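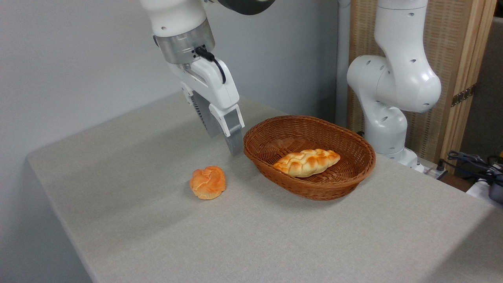 Bread bench, left arm over the basket rim, fingers open. Round bun still on the table, braided loaf in the basket.

June 27, 2020

Equipment planning, second pass. Lindsay Wihongi wants one list with prices before the October round opens, so I'm putting everything I have in here and she can cut from it.

Fingers first. The ones on the bench are the old mix, a ridged plate at the rear and the flat gray pad in front. The pad closes fine on a braided loaf across the middle. On round buns I don't trust either of them. The crust is crackled and comes off in flakes if the grip force is set where we have it for the loaf, and if I drop the force the bun rolls. Want a soft pair with a shallow cup. Pistevby sells a set that bolts to our bracket without an adapter, 19 day lead time. Stalora has something similar, cheaper, but needs a new bracket and they won't quote the bracket separately. Asked twice.

Clearance at the basket is the other finger problem. The pad tip comes down right beside the rolled rim and the angle leaves very little room before it touches wicker. A shorter finger would help, or a basket with a lower side. Baskets cost nearly nothing so try that before spending on fingers. Note to self: buy two of the same one this time.

Force sensing. Quote from Nasr is $1,506 per wrist, cable included, no mount. One wrist is enough to start with, on the left arm, as that is the one doing the placing. I had both arms down in the first draft and Lindsay struck the second one, which is fair. The right arm spends most of the bread task parked. If the handoff task goes ahead the question comes back and we pay for a second one out of a different line.

Check before ordering: does the sensor stack fit between the flange and the gripper body without pulling on the black cable? It loops down from the flange side and there isn't a lot of spare in it. Every millimeter of added height eats that loop. May need a longer gripper cable, part not priced yet. Call Nasr, ask for the drawing with the overall height on it and not the marketing sheet.

Cables and power. The back right corner needs doing properly. Coils hanging over the table corner, and I had to move them again to get at the base bolts. Proposal:
-- cable tray along the back edge, bolted underneath
-- one switched strip with enough outlets, mounted, off the tabletop
-- sleeve for the blue and black runs
-- labels at both ends
Put $100 against all of that. It can come out of consumables and doesn't have to wait for October.

Tabletop. Thought about replacing it with something darker so the buns separate better from the background. Leave it. The light gray is working well enough for the vision side and the orange crust shows up clearly against it. The screen behind the right arm stays too. A proper partition from Wudwood was more than the force sensor and does the same job.

Bread. We budgeted for this badly last time. Using the same pieces over and over means the grip numbers drift as the crust wears. Plan for 12 buns and a couple of loaves held back, untouched, and swap on a schedule. Need to decide what the schedule is.

Spare gripper: not on the list at the moment. I think it should be. If the left one goes we stop completely, as we can't count on the right arm to lend one. Lindsay's view is that we borrow downstairs if it comes to that. Leaving it as a line with no number until we've talked.

Order as it stands:
1. Tray, strip, sleeve, labels -- now
2. Baskets -- now
3. Pistevby soft fingers -- after the basket test
4. Nasr sensor, one -- October, pending the height drawing
5. Gripper cable -- with 4 if needed
6. Spare gripper -- open

Still to do: chase Stalora one last time about the bracket, measure flange to table at the lowest placing pose, send Lindsay the list. Also find out who has the long hex key.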